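Gilton Home & Shop Forum > Storage and Organizing > Metal bin as a catch-all: keep it or split it up?

flenby_road
Posted July 25, 2024

I have one big gray sheet-metal bin that everything small ends up in. Tape measure, rags, odds and ends from the house, whatever was on the bench at the end of the day. It lives on a wood table and gets sorted when I can't find something. My wife wants it gone and replaced with a set of drawers. I like that I can see most of it from the top. Anybody here still use a single open bin, and how do you keep it from turning into a junk pile?

Calloway70
Drawers. I had a bin like that for years and the same stuff sat on the bottom the whole time. When I finally dumped it out I had 3 tape measures in there.

mudroom_dan
I'd keep the bin. Drawers just hide the mess, and you still have to open every one to find the thing. The trick is not letting it get more than one layer deep. If something is lying on top of something else, it's time to sort.

Calloway70
One layer deep is a tray. You're describing a tray.

mudroom_dan
Fine, a tray with tall sides. The sides are what keep stuff from rolling onto the floor.

pegboard_annie
Whatever you pick, get the cloth out of there. Rags take up more room than anything else and small parts get lost in the folds. Mine hang on a hook by the door now. I also put a piece of rubber mat in the bottom of my bin because the metal scratched up everything I put in it.

flenby_road
Annie, is that the ribbed mat or the flat kind?

pegboard_annie
Flat. Ribbed catches dirt and you can't wipe it. I paid 14 dollars for a roll and have most of it left.

Staseo
Another vote for the bin, but sort by color if you can. I buy yellow or orange for anything small I use a lot. Gray and black things disappear against sheet metal. Mine has the tape measure over on the left with a smaller yellow thing below it, purple cloth and the red-orange piece on the other side. I can pick out the tape from across the room.
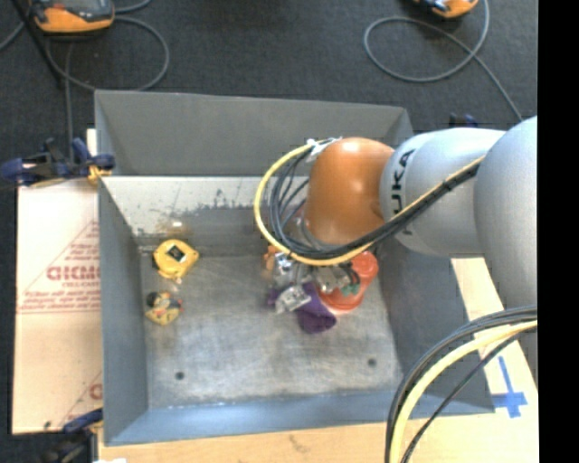
Filippos Psarras
I don't agree on color. It works for the few things you bought on purpose, and the rest of the bin is whatever color it came in. Size is a better way to sort. Big things go in the bin, and anything smaller than your palm goes in a jar with a lid.

Staseo
Jars are fine until you need something out of the bottom of one. Then you're dumping it on the table anyway.

Filippos Psarras
Use a wide jar.

Calloway70
Still say drawers. Shallow ones, with the full-extension slides.

flenby_road
Thanks all. I'm going to pull the rags out first and put a flat mat down, then see how much is left. If it's more than one layer she gets her drawers.

mudroom_dan
Measure the table before you buy any. I had to send a set back in December.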